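The Drorum Build, So Far

Drorum is a pair of hand-held grippers that Riet De Graaf and I have been putting together at the Vanhove shared workshop since November. You hold one in each hand, you pick things up with them, and a recording of how you did it goes into a folder. One day a robot arm will study the folder and do the same thing with fewer sighs. We don't own the robot arm yet. We do have a very good folder.

People at the open night kept asking what we'd been up to, so I've set down the main stages. If you're after drawings, ask Riet. If you're after excuses, ask me.

Getting the fingers right

Soft fingers sounded easy. You print something bendy, bolt it on and away you go. Our first set was so bendy it could not pick up a sock, and the second was so stiff it put a dent in a tennis ball that the ball has kept to this day. Set three split along the layers on a cold morning and we swept it up. What we use now is version 8, in black, and it will lift a full mug if you don't talk to it while it's working.

The files are named in the order I lost patience. Please don't open the one called "final_final_Cyril_no".

The housing

Riet modelled the grey shell in one weekend and I spent the next month sanding it. It's printed in pieces, because our printer is about as roomy as a bread bin, and the seams are where all the filler went. I've been told the colour is "primer". I prefer to think of it as a finish. There's a gentle curve to the body so it clears your knuckles, and the first one didn't, and I still have the mark.

Parts for the two bodies came to $137, if you leave out the fan-shaped hole in the budget marked "miscellaneous screws". Bonia, the little hardware shop near the tram stop, now greets me by sighing.

Both hands at once

One gripper is a toy. With 2 of them you have to know where each one is compared with the other, and that's where our winter went. The square markers help: software finds the black pattern, works out the angle it's tilted at, and tells you where the tool is. Or it tells you the tool is inside the ceiling, which was its favourite answer for most of a fortnight. The fix was one minus sign. I found it at the end of a long evening and told Riet it had been very subtle. 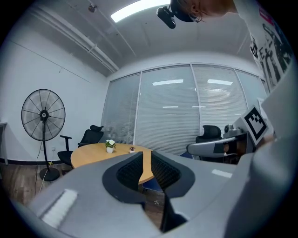

Finger-level view of the build, with the second gripper and its marker at right. Flowers on the table, head camera up top.

Zidham, the program

Zidham is the bit that lines up the recordings. It's named after a village in a board game I never finished, and it behaves like one. Feed it a clip from each gripper and it slides them along until they agree about what time it is. When they won't agree, it prints a polite message and closes itself.

We have 1450 clips in there now. A fair few are of Riet folding tea towels, which she does beautifully. A fair few more are of me dropping things in new and interesting ways. She says the bad ones are valuable too, and has labelled them all with my initials.

Still on the bench

Wrist strain is the big one. The thing is front-heavy, and after a long go with one in each hand I have trouble signing my name. Riet wants to shift the battery back behind the grip, which means a new housing, which means I'll be sanding again. I have suggested lighter fingers. She has suggested I do some push-ups.

The trigger spring also squeaks. We've tried oil, graphite and ignoring it. Ignoring it is ahead.

After that comes the robot arm. There's a second-hand one we've had our eye on, sold as "working when last used", with no mention of when that was. If the seller comes down on price it'll be bolted to the sturdy bench beside the drill press, and we'll find out whether it has learned Riet's tea towels or my dropping.

Come and have a go

We'll have both grippers out again on 18th June at Vanhove, after the soldering class packs up. Bring something awkward to pick up - last time the winner was half an onion. Please don't bring eggs. We've done eggs.

Cyril Wainwright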